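Most chopstick caddies get rinsed when somebody notices the water in the bottom, and by then there's a slimy ring under the tray. It takes 11 minutes of hands-on work to clean one properly, plus drying time. I do ours on Friday nights after the dishes.

This works for any two-part plastic caddy, the kind with a holder on top and a base tray to catch drips. Ceramic ones without a tray need a different approach because there's nowhere for the water to go.

## What you need

- Dish soap
- White vinegar
- A bottle brush, or an old toothbrush for the holes
- A basin or pot that holds at least 700 ml
- Two clean dish towels

## Empty it and sort

Take everything out and lay it on a towel. Go through the chopsticks one at a time. Wood and bamboo pick up dark spots at the end that stands in the caddy, and that end is easy to miss because it's never the one you're looking at. Roll each pair between your fingers. If you feel a split or a fuzzy patch, throw the pair out.

Plastic spoons last longer. Check the edge of the bowl for scorch marks and rough spots. Light scratches are fine.

I used to keep everything we owned in one caddy, including a set of Birna serving spoons that were too heavy and tipped it over. Now the big things live in a drawer and the caddy only holds what we use at the table.

## Wash the caddy

1. Pull the holder off the base tray. If it sticks, run warm water over the joint and twist gently.
2. Pour out whatever is in the tray and wipe it with a soapy sponge, getting into the corners.
3. Mix equal parts white vinegar and warm water in the basin. Set the tray in it for ten minutes.
4. While that soaks, scrub the holder inside and out with soap. Push the toothbrush through each drainage hole from the outside, then from the inside.
5. Rinse both parts well and stand them upside down on a towel.

If there's a product label on the front, you can leave it. If you want it off, warm it with a hair dryer on low and peel from one corner. Cooking oil takes off the glue that stays behind.

## Dry the chopsticks

Wash wooden chopsticks by hand and don't soak them. Dry them with a towel, then spread them out flat in a single layer for 24 hours. Standing them up while they're damp is what causes the dark ends. Máté Kovács, my neighbor across the hall, puts his on an oven rack with the oven off - that works too, as long as you remember they're in there.

## Put it back together

Snap the holder onto the tray and load it loosely. Spoons go in handle down. Leave some space between the bundles so air can get through.

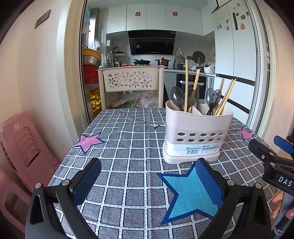 ## Keeping it clean

Empty the tray every 3 days or so, more often in December if the kitchen windows stay shut. A folded paper towel in the bottom helps, but change it when you empty the tray or it gets worse than having nothing there.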